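Cesthorpe Shared Workshop
Cloth Handling Build Group – Minutes

Meeting held Aug 26, 2022, at the Cesthorpe workshop, upstairs room
Chair: Ubaldo Zuccaro
Minutes: Gaetano Zuccaro
Also present: M. Czarnecka, P. Pultetti
Apologies: none received

1. Minutes of the July meeting

Agreed, with one correction. Under item 4 the spare servo horns were recorded as ordered. They were only priced. P. Pultetti has since ordered them and they are in the blue drawer.

2. Hand-held grippers

Both hand-held grippers are now built to the same drawing, which was the main job left over from July. Ubaldo reported that the padded fingers are holding up better than the first set, which split along the base. He would like to keep the ribbed surface. Czarnecka asked whether the ribs mark fine cloth. Ubaldo has not tried anything finer than a shirt and will do so before the next meeting.

The cable on the second gripper is still too easy to catch on the table edge. Two ideas were put forward: a clip on the forearm, or running it back through the sleeve. Pultetti prefers the clip as it can be undone without taking the gripper apart. Agreed to try the clip first.

The printed marker panel was discussed at some length. Gaetano had made one copy on glossy card and one on matt, and the matt one reads more reliably under the window. Agreed to use matt from now on. The glossy card can go back in the paper tray.

3. Recording sessions

Gaetano reported 137 recordings kept so far, all of single garments on the table. He threw out 11 from the last two evenings because the view from one of the cameras dropped out part way through. He thinks the fault is in the hub and not the camera, but has not proved it – the same thing happened once with the old hub.

The plaid garment was agreed on in July as the standard test piece, and this has worked well. The white lines give an easy way of judging how far the cloth has been pulled out of square.
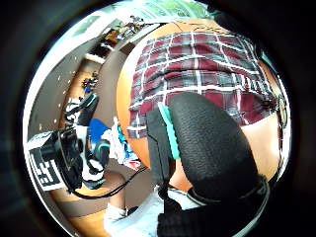

Both grippers at the table with the plaid test piece.

Czarnecka said the pleats and bunched corners are where most attempts go wrong, as a finger closes on two layers when it should take one. She suggested starting a separate set of recordings for this, beginning from a crumpled state each time. Agreed. Target of 40 to begin with, to be shared between Gaetano and Czarnecka.

Pultetti asked that whoever is recording writes the garment name in the log at the time. Several entries say only "top".

4. The arm

The arm itself (Grerel) is still on the floor bench waiting for its base plate. Ubaldo has cut the plate but the holes are 2 mm out on one side. He will slot them and not start again. Until the plate is fitted there is nothing to test the recordings on, and Pultetti would like this done before any more time is spent on the grippers. Ubaldo said the plate is one evening's work. Agreed that it comes first.

There was a short discussion about where the arm should be bolted down. The long side of the table gives more reach, but the legs are weaker there. Left open until the plate is on and the weight can be tried.

5. Room and storage

The floor by the table is to be cleared at the end of each session, including packaging. Cables left on the table should be coiled or taped down before a garment goes on. Czarnecka will bring a second box for the cloth.

The wood group has asked to use the upstairs room one evening a week. No objection, provided sawing stays downstairs.

6. Actions

Ubaldo – slot and fit the base plate; try the ribbed fingers on fine cloth
Pultetti – cable clip for the second gripper
Gaetano – swap the hub and note any further dropouts; reprint both marker panels on matt card
Gaetano and Czarnecka – crumpled-start recordings
Czarnecka – box for the cloth

7. Any other business

Pultetti has a roll of spare cable sleeve if anyone wants it. The key to the tall cupboard is missing again – please check coat pockets.

Next meeting in four weeks, same room. Meeting closed at ten past nine.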